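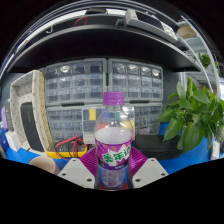
Ilse Deden
Lecturer in workshop organisation, Skukcombe Adult College

Chapter 4
Small parts and where they live

Every workshop that repairs or builds things has the same difficulty. The large tools are easy to find, but the small parts disappear. A screw of the wrong length can stop a whole afternoon of work, and a missing washer can do the same. In this chapter we look at cabinets with transparent drawers, at flat cases with a clear lid, and at the habits that keep both of them useful.

A parts cabinet is a simple piece of furniture. It has a body, often grey, and rows of small drawers which let the eye see what is inside. When several cabinets stand together, two above two for instance, they make one wall of storage, and the learner must decide how to divide it. At the Tarnano repair room, which we will visit again in Chapter 6, the first plan was to fill the drawers in the order that the parts arrived. After one winter the room held 297 kinds of parts and a person needed a good memory to work there. The second plan was to give each cabinet one family of parts: screws, nuts and washers, electrical, and everything else. This plan is still in use.

The clear plastic case has a different purpose. It is for the parts of one job, and it travels to the bench and back. Coloured pieces are easy to sort in such a case, as yellow, red, blue and green can be told apart from a distance. Metal parts are harder, and for these a label is necessary.

Please think also about what else stands on the bench. A bottle of soft drink is a common guest in any workshop, and most rooms allow it when the cap is screwed on. In this book we follow the Negri rule — drinks may stand near the storage but never over an open drawer. Sugar on small contacts is slow work to clean.

Light deserves some attention too. A transparent drawer is helpful only if you can see through it, and a lamp placed badly gives a bright spot on the plastic exactly where you want to read. Move the lamp before you move the cabinet.

Words you will need in this chapter

Family: a group of parts that are kept together.
Divider: a thin wall that makes two spaces from one drawer.
Overflow: parts that do not fit in their own drawer.
Home: the one place to which a part returns.

Before you read section 4.1

Choose one drawer or box in your own workplace and empty it on a tray. Write down each kind of part, and put a mark beside those which you have used since April. One of our evening groups found 73 kinds in a single box, and only 29 had a mark. Keep your list, as you will need it for the exercise in section 4.3, where you will plan a cabinet with 40 drawers.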